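Search the Getent blog
Search
Type and press enter

The shared office safety walk: our July checklist, with comments

By Sewwandi Khondokar
July

Twice a year I get to walk every room on the second floor of the Prestley building with a clipboard, and I love it! You see so much more when you're not on your way to a meeting. This is the list I used this time, with my notes left in, and a few of you asked for a copy you can use in your own suites, so please take it and change whatever you like.

Marks: OK means fine as found. FIX means somebody has a job to do. WATCH means look again next time.

DOORS AND WAYS OUT

1. Exit doors open fully with one push. OK. The stairwell door by the kitchen used to drag on the mat and now swings beautifully. Thank you to whoever trimmed the mat.

2. Hallways clear to their full width. FIX. Flattened cartons outside suite 464 again. They were gone an hour later, but the recycling room is right there, people!

3. Exit signs lit. OK, all of them, including the one over the mail slots that I wrote up in the winter.

4. Floor plan posted and current. FIX. The one by the elevator still shows the old copy room. Yupin Kaewmanee has the new drawing and just needs a frame that fits.

FIRE AND SMOKE

5. Extinguishers on their hooks, pin in, needle in the green. OK. Tag 2335 is due for service before the next walk, so I've put it on the list for Peng, who look after ours.

6. Nothing stacked close under the sprinkler heads. WATCH. The supply closet is neat as a pin but the top shelf is creeping upward. Paper towels are the culprit, as ever.

7. Kitchen toaster unplugged when not in use. FIX. Plugged in, crumb tray full. I emptied it and found what I think was a whole bagel's worth.

DESKS AND WORK SURFACES

8. Desks steady when leaned on. OK except for one by the west window, which rocks. A quarter turn on the front foot cured most of it and I'd like to get the other foot done too.

9. Where two tops meet, the surfaces are level and there's no lip to catch a sleeve or a mouse cable. OK. Run your palm across the join, that's the quickest test I know. If you feel a step, loosen the brackets underneath, press both tops flat and tighten again.

10. Boxes, cases and binders sit fully on the desk. FIX. This one gets more comments from me than any other line, and I know it sounds fussy. Anything that hangs over the front is easy to catch with a hip or a coat pocket, and a corner landing on your foot is no fun at all.

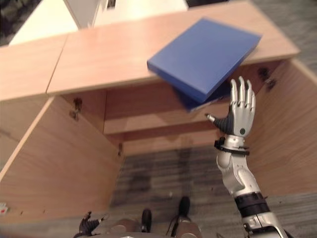

Item 10: blue case tilted over the front edge of the desk. Marked FIX.

A good habit is to push things back by the width of your hand. If there isn't room for that, the desk is too full and something belongs on a shelf. I moved my own printer tray after writing this, so I'm not preaching from a spotless desk!

11. Drawers closed when you leave. WATCH. Bottom drawers especially – shins remember them.

12. Chairs roll freely, no cracked casters. OK. The Lellumcombe chairs in the small meeting room are holding up wonderfully.

CORDS AND POWER

13. No cords across a walkway. OK! First time ever that I've written that without a "but" after it.

14. No power strip plugged into another power strip. FIX. 3 found, all behind the tall cabinets. Longer strips are in the supply closet and you don't need to sign for them.

15. Plugs pushed all the way in, no scorch marks. OK.

LIGHTS, FLOORS AND WATER

16. Stair lights working. OK.

17. Carpet edges flat. WATCH. The seam near the drinking fountain is starting to lift. I've taped it, and the tape will last a while but not forever.

18. First aid kit stocked. FIX. Out of small bandages and the burn gel is past its date. Everything else was in good order, and the scissors have come home at last.

If your name is next to a FIX, you should have a note from me already. Yupin and I will go around together to check the open items, and anyone who wants to come along is very welcome. It takes less time than you'd think and you get to see the roof hatch.

2 comments
Share this post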